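I'd been in the flat at Duvia for ten minutes before I noticed I was whispering. People do, apparently. Sibel Kozan, who has run the project since June, was whispering too, and the robot couldn't hear either of us.

What she and Edgars Kütt are trying to find out is simple to say and horrible to do. Can you teach an arm to tidy a small table by showing it how, by hand, in rooms where people live? Their method (they call it Grusell, after a village one of them once got lost in) leans almost entirely on a little camera at the wrist. There's no grand view from the ceiling, just whatever the gripper happens to be facing. So a lot of what it learns from is chair legs, skirting board and the sides of furniture, and the first job of any run is working out where the tabletop has gone.

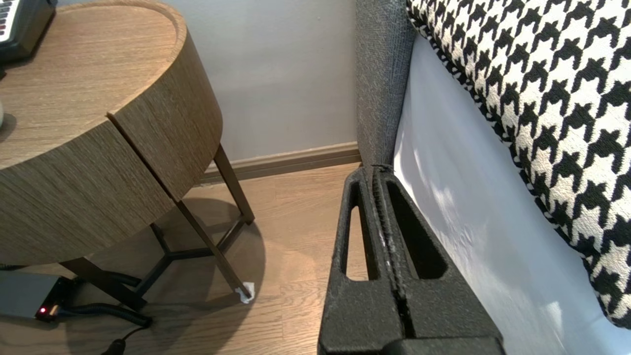
Fulgencio Villanueva thinks they're making life hard for themselves. Put a second camera up on a shelf, he told me over the phone, and half of this searching about goes away. He's tried it both ways at Zamport and wouldn't go back to wrist only, whatever the savings.

Edgars has heard this before and is quite cheerful about it. A shelf camera has to be put up, lined up and left alone, he says, and in a real home somebody will hang a coat over it by teatime. Fair enough! I have a coat like that myself.

The numbers are where I started to be won over. They recorded 600 demonstrations across 16 rooms, then tested in six rooms the arm had never met. With the ordinary training it found and picked up the right object a bit less than half the time. With Grusell, where the runs that begin by looking at nothing useful are kept in and given extra weight, it was roughly three times in four. Throwing those messy starts away had been the habit for years, and I can see why, as they're very dull to watch.

Flat, dark things are still the worst. The fingers close too high, or come down on their own shadow (I watched that happen twice and felt quite sorry for it).

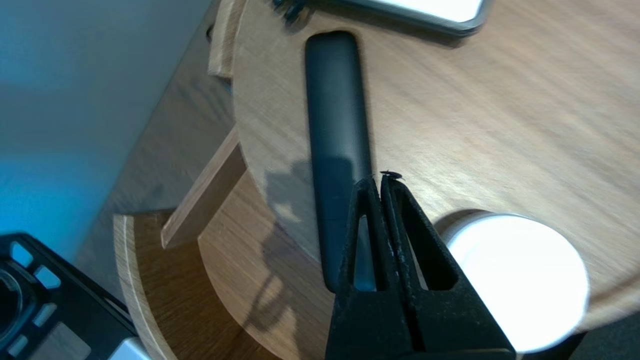
Edgars reckons the shadows are a lighting problem and will sort themselves out with more evening recordings. Sibel reckons they won't, and wants a touch sensor in the fingertips before the next round. They've been having this argument since the summer and they had it again in front of me, still whispering, while the kettle boiled.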